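From the Kollano workshop: what we learned from sorting markers

By Trinidad Lumbao

In the last newsletter I promised to write something about the marker task, and several members have asked me when it will come. I am sorry for the wait. January was full for us, and I wanted first to finish the second round of recording before I say anything.

For those who joined after the summer: our group at Kollano teaches a pair of robot arms by remote control. One person sits at the controls and moves the arms through the task, again and again, and every run is saved. Later Ashraful Paul trains a model from the saved runs, and then we see if the arms can do the same work alone. The task this winter is sorting markers between small colored bins. It sounds like a task for a child of three years, and my own family has told me so many times.

We have now 311 good runs. There were more, but Nimal Herath went through all of them and removed those where the operator stopped to think in the middle. I was against this in the beginning, because some of those runs were mine and the markers arrived in the correct bin at the end. Nimal explained to me that the model does not know why the arm is standing still. It only learns that at this place one should stand still. In our first training, with the slow runs included, the arm went above the bins, stopped, and stayed there until we switched it off. I had to agree with him after I saw this.

So the most important rule for our operators is now a very simple one. Decide before you move. Look at the bins, choose your marker, say it aloud if it helps you, and only then start the recording. Oi-ling Kan says the color every time and she has the cleanest runs of all of us.

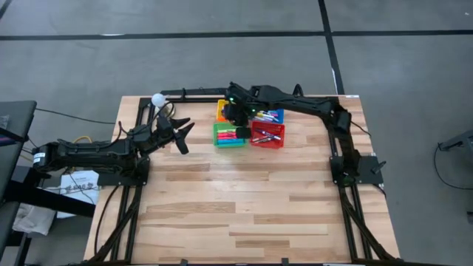
The second thing we learned concerns how to go down into a bin. When the bins stand close together, the fingers have little space, and a new operator likes to come in from the side, as we do with our own hand. With the gripper this pushes the neighbor bin away, and then the rest of the run is spoiled. It is better to come from straight above, open the fingers only as much as needed, and go down slowly for the last part. Markers that lie across the bin are harder than markers that lie along it. For these you must turn the wrist before going down, and many people forget it and try to turn when they are already inside.

The third thing is about the arm that is not working. With two arms, beginners let the free one go wherever their own hand is resting, and the hand is never really resting. It drifts. In the recordings we could see the free arm making small useless movements for the whole run, and the model copied these very faithfully. Now we ask everybody to park it at one side and keep that hand quiet. Cornel Hodoroagă puts his elbow on a folded towel, and I have copied this from him.

We also changed the length of a session. Before, one operator did 2 hours without a break, and the quality after the first hour was poor for everyone, me included. Now it is 10 runs and then you change with your partner. The partner writes short notes during this time: which marker, which bin, if something fell. Please write the notes in full words. Ashraful has asked me to repeat that he can not read "m. ok b. no" three weeks later.

As for results, the model trained from the cleaned runs is better, but I do not want to promise too much. In our last test it placed 11 markers before it made a mistake, and the mistake was to take two at the same time. We have almost no runs where the operator picks up two by accident and puts one back, because we always threw these away. Oi-ling thinks we should record such corrections on purpose. We will try it in the next round, and I will report about it.

If you would like to learn to operate, Nimal is making the list for the spring sessions. You need no experience with robots. The first afternoon is only for practice and nothing will be saved, so please do not be nervous. Come with short sleeves or roll them up, and eat something before, as the sessions are longer than you expect. Beginners will be together with Cornel or me for the first two sessions.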